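Warum mein großer Backofen seit Juni kalt bleibt

Ich weiß, über Strompreise schreibt gerade jeder. Aber mich ärgert etwas anderes, nämlich wie wir in Deutschland über Küchen reden. Eine »richtige« Küche hat einen Einbauherd, fertig, und wer keinen hat, der wohnt noch nicht richtig. Mein Nachbar Mortimer hat mich neulich allen Ernstes gefragt, wann ich denn mal »ordentlich« einziehe. Ich wohne hier seit 18 Monaten!

Dabei ist so ein großer Ofen für zwei Leute doch ein Witz. Ich schiebe vier Brötchen rein, warte 15 Minuten, bis das Ding überhaupt so weit ist, und heize nebenbei noch die halbe Wohnung. Im Winter kann man sich das schönreden (gemütlich!), im Sommer nicht.

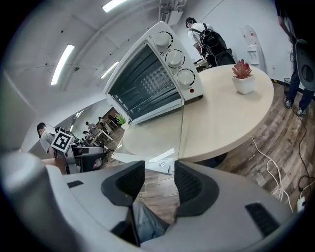 Mehr Ofen braucht es oft nicht: weißes Tischgerät mit Drahtrost und dunkler Glastür.

Meine Freundin Obsa hat mir das Kleinbacken beigebracht. Bei ihr gibt es Quiche in der kleinen Form, Ofengemüse in einer Lage, dazu eine Handvoll Kekse statt drei Bleche davon. Erst fand ich das ein bisschen traurig, so Puppenküche. Inzwischen koche ich öfter als früher, weil die Hürde weg ist und ich mir abends um acht nicht mehr überlegen muss, ob sich das jetzt lohnt. Und weggeschmissen wird bei uns auch kaum noch was, früher lag von jedem Auflauf der Rest bis Donnerstag im Kühlschrank und wurde grau.

Klar, es gibt Grenzen. Die Weihnachtsgans könnt ihr vergessen, und Pizza muss man eben halbieren oder nacheinander backen. Mein Schwager Kiros hält das für eine Zumutung und rechnet mir bei jedem Besuch vor, dass sein Blech für 19 Muffins reicht. Mag sein, aber wer isst die denn alle?

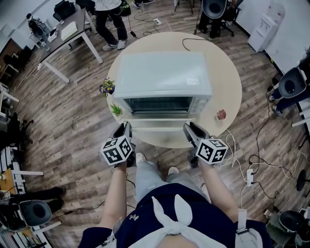 Was mich an der ganzen Debatte am meisten stört, ist die Sache mit dem Platz. In den Neubauten werden die Wohnungen kleiner, und trotzdem plant man jedem stur dieselbe Küchenzeile rein, obwohl ein gescheiter Tisch viel mehr bringen würde. Ein runder in hellem Beige zum Beispiel, da passt der kleine Ofen drauf, man kommt von allen Seiten ran und kann sich im Stehen davor unterhalten, während drinnen etwas braun wird. Für mich ist das mehr Küche als jede Hochglanzfront. Ich hätte gern, dass Vermieter wenigstens mal fragen, ob man den Einbauherd überhaupt haben will. Meiner hat nur gelacht.

Jetzt lagern darin übrigens meine Backformen und der Wok. Mortimer habe ich für Samstag zur Quiche eingeladen, er bringt den Salat mit.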